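Mullunmont Shared Workshop Opens Its Dice Bench Project to Members
By Ileana Filip
Thursday
2 min read

MULLUNMONT — I'm Ileana, I run the back benches at our shared workshop, and I get to announce something I've been bugging people about since last April. Our robot dice bench is open to members! It's a simulated build, so the arm, the table and the tile floor all live on a computer, and anybody with a key fob can book time on it.

Arvid Bakke and I put the thing together over more than 200 evenings and lunch breaks (mostly Arvid's). The job sounds tiny. Get an arm to pick up dice and put them where you want them. I thought we'd be finished in a week. 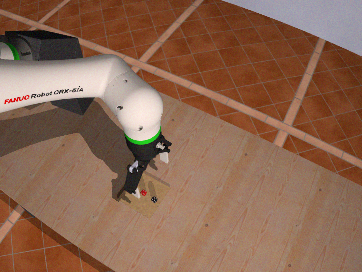
The CRX-5iA model over the tray, with a red die and a black one. Render: Mullunmont workshop

We picked dice because everybody knows what they are, and they're small enough to punish a sloppy grip setting. Arvid modeled the table first, knots and all, and then spent a whole weekend on the floor tiles — I've stopped asking him about grout. 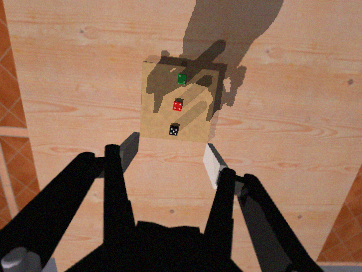
Looking past the gripper fingers at the green, red and black dice.

Members can change the starting layout, move the viewpoint and save their own runs. We have 493 saved so far, and plenty of those are mine and pretty bad. If you've never written a line of code, come anyway. There's a starter file called Sanville that you can mess up as much as you like, and one click puts it back. 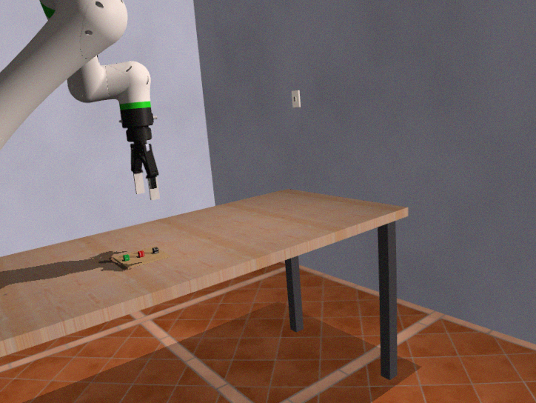

A wider view of the room, with the gripper open above the table.

"I wanted something people could try at home on an old laptop and then bring in and argue about," says Arvid. He's working on the written guide now, and he'd love proofreaders.

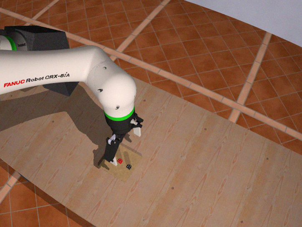 Bench time is free with a regular membership, in two-hour slots, and we can seat 4 people at once. Intro nights are every Thursday at 7 p.m. in the Lefèvre room, up the stairs and past the laser cutter. Bring a mouse if you have one, trackpads are miserable for this. To book a slot, sign the sheet by the front door or find me at the back benches.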